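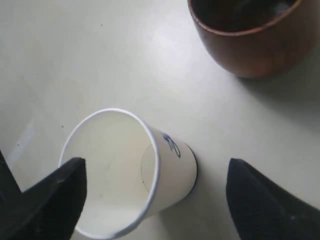 关于茶水间纸杯与自备器皿使用安排的讨论

版块：行政事务 / 公共区域管理
发帖：行政服务组_Menon楼
2018年9月24日

各位同事：

根据公共区域管理要求，现就Menon楼茶水间台面及饮用器皿的使用安排征求意见。拟议内容如下：

一、一次性纸杯仅供来访人员及会议使用，本楼员工请自备杯具。
二、台面上不得长时间留置已使用的纸杯。离开茶水间时，应将纸杯投入指定回收箱。
三、陶瓷碗、杯等自备器皿使用后应当即清洗，并放回个人柜格，不得与纸杯混放于台面。
四、台面每日擦拭两次，由当值小组登记。

以上安排拟先试行4周。请在本帖内回复，意见将汇总后提交楼层例会。

————
回复 1楼
用户：档案室_北侧

原则上支持第二条和第四条。浅色台面容易显脏，细小的黑点、茶渍都很明显，擦拭次数应予保证。建议同时明确擦拭用布的更换频率，目前一块布使用数日，擦后台面仍有残留。

对第一条持保留意见。本室人员经常在各楼层之间调取材料，随身携带杯具并不方便，完全取消员工使用纸杯，执行上会有困难。

————
回复 2楼
用户：Grenley项目组秘书

本组意见与1楼不同。8月份本楼层共领用纸杯54条，远超会议所需。第一条如再设例外，试行便失去意义。项目组共12人，自年初起全部自备杯具，未对工作造成影响。

另请行政服务组说明：第三条所称“当即清洗”，是否包括用餐时段？午间水槽前排队较长，要求每人立即清洗，恐怕会加重拥堵。

————
回复 3楼
用户：Suryani Ismail（设施管理）

就设施方面补充两点。

其一，茶水间个人柜格的层高适合放置杯具，较大的陶碗放入后柜门无法关严。第三条如照此执行，需先调整隔板。调整工作可以安排，但应列入下一季度维护计划。

其二，纸杯与陶瓷器皿混放的主要问题在于碰倒。空纸杯重量轻，取放旁边的碗时容易带倒，杯内如有剩余茶水，会流至台面接缝处。接缝处的密封胶去年已更换过一次，希望各部门予以重视。

————
回复 4楼
用户：档案室_北侧

回复2楼：领用数量大，不等于员工滥用。8月份本楼层承办了供应商说明会，Zimico和Flerkirton两家单位均派员到场，纸杯消耗理应单独核算。在未区分用途之前，不宜以总数作为依据。

本室建议将第一条修改为“员工应优先使用自备杯具”，保留必要的弹性。

————
回复 5楼
用户：Grenley项目组秘书

说明会用量可以单独核算，本组没有异议。但“优先”一词缺乏约束力。以往通知中多次使用类似表述，台面上留置纸杯的情况并未减少。如需保留弹性，可规定临时借用纸杯应在登记簿上签名。

————
回复 6楼
用户：财务部_凭证岗

为一只纸杯签名，管理成本过高，本岗不赞成。

更可行的做法是在杯壁上写明姓名或部门。会议用杯目前已有人这样处理，事后清理时可以辨认哪些仍在使用，哪些可以回收。建议在纸杯架旁放置记号笔，笔迹应写在杯身外侧，并与杯口保持距离。

————
回复 7楼
用户：Suryani Ismail（设施管理）

赞成6楼关于书写姓名的建议，记号笔可由设施管理统一领取。请注意不要将纸杯垫在台面上书写，此前已有墨水渗到台面，清除时需使用专用清洁剂，反复擦拭会损伤表面光泽。

————
回复 8楼
用户：行政服务组_Menon楼

感谢各位同事的意见。现就已提出的问题答复如下：

1. 第一条的表述暂不定稿，“仅供来访人员及会议使用”与“优先使用自备杯具”两个方案将一并提交例会讨论。
2. 第三条“当即清洗”在午间用餐时段放宽为当日13时30分前完成。较大的碗在隔板调整前，可暂放于水槽右侧的沥水架，每人限一件。
3. 采纳在纸杯外壁书写姓名或部门的建议，不设签名登记簿。
4. 擦拭用布改为每日更换，由当值小组在登记表中注明。
5. 说明会所用纸杯的数量，请承办部门另行报送。

————
回复 9楼
用户：档案室_北侧

收到。对第2项仍有疑问：沥水架仅有6个位置，按每人一件计算显然不足。请在例会前明确分配办法。

————
回复 10楼
用户：行政服务组_Menon楼

沥水架的分配办法将作为附件列入例会材料。本帖继续开放回复，请各部门于例会前提交书面意见。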